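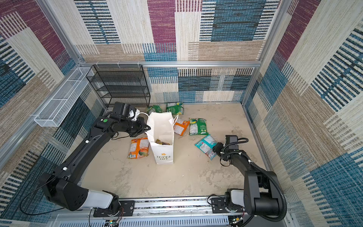

Brunello Serra wrote back, after the first release, that a bag of chips is mostly air, that our "fill" column was therefore a column about air, and would we please either rename it or stop adding it up. It has been renamed. It is now called puff, and you can add it up if you like, though he'll know.

Overview Files Issues Wiki Releases Search

Kaneo snack packing log

Kaneo is a plain table of what happens when snack bags go into a paper shopping bag. Snack bags lie on the floor around the shopping bag, someone decides on an order, and the order turns out to have been a decision about the chips at the bottom. We wrote it down. There are 200 packings in the table and 2,052 rows, one row for each time a packet was picked up, which includes the times it was put back.

The packing was done in Zostville in May, mostly on the floor, because a paper bag on a table is at an awkward height for everyone except very tall people. The name Kaneo was on the folder already.

What's in the folder

packings.csv is the table.
packets.csv lists the snack packets, with size and a word for how crinkly the foil is.
bags.csv lists the paper bags.
notes.txt has the remarks that didn't fit in a column. It is the most entertaining file and the least useful.

Columns in packings.csv

There are 9 of them.

packing: the number of the packing. Numbers were given out in advance, so they follow the schedule, which we mostly followed too.

step: the order of the pickups within one packing.

packet: a short code that matches packets.csv. The codes are colors and a digit, so "orange2" is the second orange packet. We own too many orange packets. Snack companies and their feelings about orange are outside the scope of this table.

start: where the packet lay before it was picked up, in relation to the shopping bag (left, right, front, behind, under). "Under" covers any packet partly beneath the edge of the bag. It was added after we noticed how often this comes up.

grip: corner, seam, middle or pinch. Middle is the grip most people choose and the one the chips like least.

lay: how the packet ended up. Flat, upright, folded or wedged. "Wedged" means it stayed up without anything under it.

puff: how much of the opening the packet took up, as a fraction. See Brunello Serra, above.

handle: yes or no, for whether a handle was in the way at the moment of going in. Twisted paper handles stand up when you want them down. The reverse is also recorded.

outcome: in, out again, or missed.

How a packing goes

The shopping bag is opened and stood up on its own. If it won't stand up, the base gets pushed out from the inside with a fist until it does. The snack packets go on the floor around it, in no particular pattern, and some end up closer than others. Packing starts when the first packet leaves the floor.

A packing is finished when everything is in and the top of the bag can be brought together without pressing. "Without pressing" took a whole Saturday to agree on. The version we settled on is that if you can hear it, you are pressing.

Nothing heavy goes in. The combined weight limit is 500 grams, set early on when we still thought weight would be the problem. It has never been the problem. A shopping bag can be full to the handles with snacks and still blow over when a door opens.

Things worth knowing before you use it

Packets get softer. A foil packet that has been packed and unpacked many times holds more creases and takes up the corners better, so late packings look more skillful than they were. We swapped in new packets twice and marked the swaps in packets.csv, in the column called fresh. If your chart shows us suddenly getting worse at this, check that column first.

The same goes for the paper bags. A new one has sharp folds down the sides and tries to close itself. An old one has given up. Both are in the table, and bags.csv says which was which, except for one bag whose label was written on the bag itself and then packed into another bag.

The "missed" rows are real and should stay in. Most of them are packets that hit the rim, stood there for a moment and slid down the outside. People who clean the data tend to take these out first, and then write to ask why the step numbers have holes.

Two packers disagreed for the entire month about whether the first packet should lie flat. The flat one makes a floor for the others. The upright one leaves a slot next to it that is exactly the wrong width for anything else we had. Both methods are here in nearly equal measure and we have been asked, by both packers, to say nothing further.

Contents of the packets were never examined. Any claim about broken chips in notes.txt is based on sound.

What it's good for

You could use it to look at packing order, at how often soft things get put back, or at which grips lead to which lays. Someone from Santoro used an early copy to argue for wider shopping bags, and the argument was fine as far as it went. Wider bags fall over sooner, and that isn't in the table, so we can't help you there.

It's a poor guide to groceries in general. There are no cans, no milk and no eggs. There was briefly a melon. It has been removed from the table and lives in notes.txt, under M.

Comparing with Sukon

Sukon is the older log, done with boxes in place of snack packets. Boxes are easier. They have corners, they stay where you put them, and two of them side by side take up the same room they took up yesterday. The columns packing, step, packet and outcome match in both logs and can be joined without trouble. The column lay does not match. In Sukon it has only two values, and "folded" would have been considered damage.

Known problems

The start value "behind" meant behind from the packer's side until the packer moved to the other side. Everything was later converted to one point of view, with the front of the shopping bag (the printed face) counted as front. Plain bags got a pencil mark. A few were probably converted twice.

Puff can come out above 1 when a packet bulges past the rim. Leave it. It really was above 1.

Green and brown packets were confused with each other in the evening. If you care about packet codes and nothing else, use the morning packings, which have an "a" in front of the number.

Changes

Second release: fill renamed to puff. "Under" added to start. Melon removed.

First release: everything, including melon.

Using and sharing

Use it for whatever you like and say where you got it. Corrections go in Issues, one per message if you can manage it. Please give the packing number and the step, since "the orange one that fell over" matches a great many rows.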